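About us

Started with one table and a drawer of blunt scissors. Now we're a proper little workshop at the Figueroa school, open to anyone in years seven and up who wants to cut, stick, fix or sort things. Most of what happens here happens on desks. Pens, card, small tools, bits and bobs. Not glamorous. We like it.

The big idea, if there is one: a desk you can work at. Everything on it has a place, and goes back to the place when you're done - even if you're only nipping out for a biscuit. We do tidying as an actual session, first Fusance club of every half term. Kit out, kit looked at, kit back. Small lumpy things are the worst, they roll into corners. Slatted boxes and round tubs get used a lot.

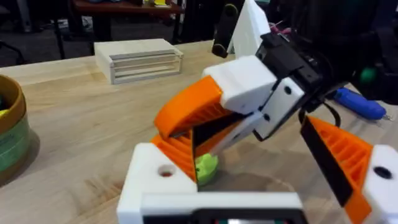
Bit more table and a bit fewer tubs would suit me, writes Octavio Olivares, I spent half of last term moving pots to find somewhere to put my elbows.

Fair. Tubs now live along the back. Elbows at the front. If a tub has drifted forward, push it back, no need to ask.

How we run things

We meet in the long room past the library, 2 sessions a week in term. Places for 75 over the year and there's usually a waiting list by January, so put your name down early. Costs nothing. Bring an apron if you care about your jumper.

Cutting comes after the tool talk and never before. Everyone does the talk, staff too. Utility knives are signed out one at a time and signed back in the same way. Cut away from your hand, metal ruler, mat underneath, fingers behind the edge.

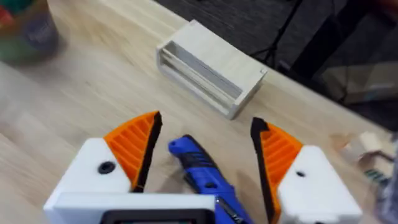 Blade goes in the moment you stop cutting. Then the knife goes down flat, well in from the edge of the table, and you let go of it before you start chatting. Passing one to somebody else? Put it down, let them pick it up. Takes 3 seconds. We've been a bit strict on this since the Curico trip and we're staying strict.

Pens and sticks stand up in a tube. Cardboard tubes are fine, we get through loads, please save yours for us. Glue has its own shelf becuase glue leaks. Anything with a lid, lid on.

What we make

Card models mostly. Bridges, boxes, a very long marble run that went down the corridor and got us told off. Last year the Virnurville show had 107 pieces from us, all of them made at these tables, and every one had a label spelt right (nearly). Some pupils come just to mend things and thats welcome as well. 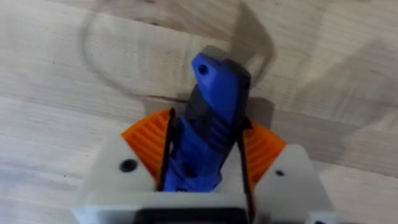

Design and Technology Department - Fusance Desk Club

Forms for next year are due by 1st June. Hand them in at the front office or leave them in the tray outside the long room. Late forms go on the waiting list, sorry, can't bend on that.

Parents often ask what to buy. Nothing, really. A pencil. Maybe a decent rubber. We do say yes to spare kit if it's clean and whole - rulers, tins, tubes, offcuts of card bigger than a postcard. No broken scissors please, we have plenty of our own.

End of session is always the same. Floor first, then tables, then the back row stood up straight again. Tools counted in before anyone leaves.

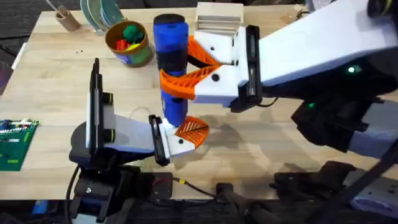

My daughter now does the kitchen drawer at home without being asked, one parent wrote on the feedback sheet, and she's started on her brother's desk, which he is less keen on.

Want to look round first? Drop in during any session, door's open. Ask for the club desk and somebody will find you a stool.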